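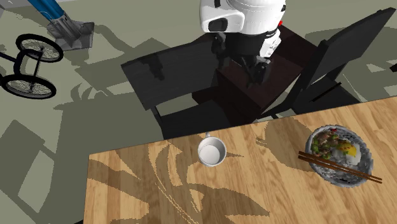 Studio Pottery Comes into Its Own at Auction

For many years, studio pottery occupied the quiet end of the auction calendar. It was sold in mixed lots, often at the close of a long afternoon, to a small circle of buyers who knew one another by sight. The October sale at Kondesar suggested that this period has ended. The house offered 368 lots from a single private collection, and bidding remained steady from the opening at 10 a.m. until early evening.

The collection was formed over four decades and was strongest in tableware from the Stovar Pottery, a small workshop that produced domestic stoneware until its kilns were closed. Stovar pieces were made for kitchens, and many were used hard. Collectors have generally accepted light wear to the glaze, though chips to the foot ring still reduce a price sharply.

The highest price of the day went to a lidded jar in an iron-brown glaze, which carried an upper estimate of $700 and sold for several times that amount after a long contest between two telephone bidders. A pair of ash-glazed bottles also passed its estimate. Larger platters did less well, and four were returned to the consignor unsold.

Reading the Marks

Attribution remains the chief difficulty in this field. Stovar used an impressed seal for most of its working life, but throwers employed by the workshop were permitted to add a personal mark, and some pieces left the kiln with no mark at all. The Igwe catalog, long the standard reference, records 178 marks and variants. A revised edition is in preparation and is expected to correct a number of early dates.

Buyers are advised to handle a piece before bidding wherever possible. The weight of the base, the finish inside the foot and the way the glaze gathers at the rim are often better evidence than the seal, which has been copied. Condition reports should be requested in writing – restoration to stoneware can be very hard to detect under ordinary light.

A Wider Market

Interest is no longer confined to specialists. Kondesar registered 563 bidders for the sale, many of them new to the house, and modest lots of bowls and beakers drew some of the most active bidding. Prices at this level are still within reach of a beginning collector.

A second portion of the collection, including test tiles and workshop notebooks, will be offered in the spring. Before then, a selection will be shown at the Natareck Gallery, where visitors may examine the pieces by appointment.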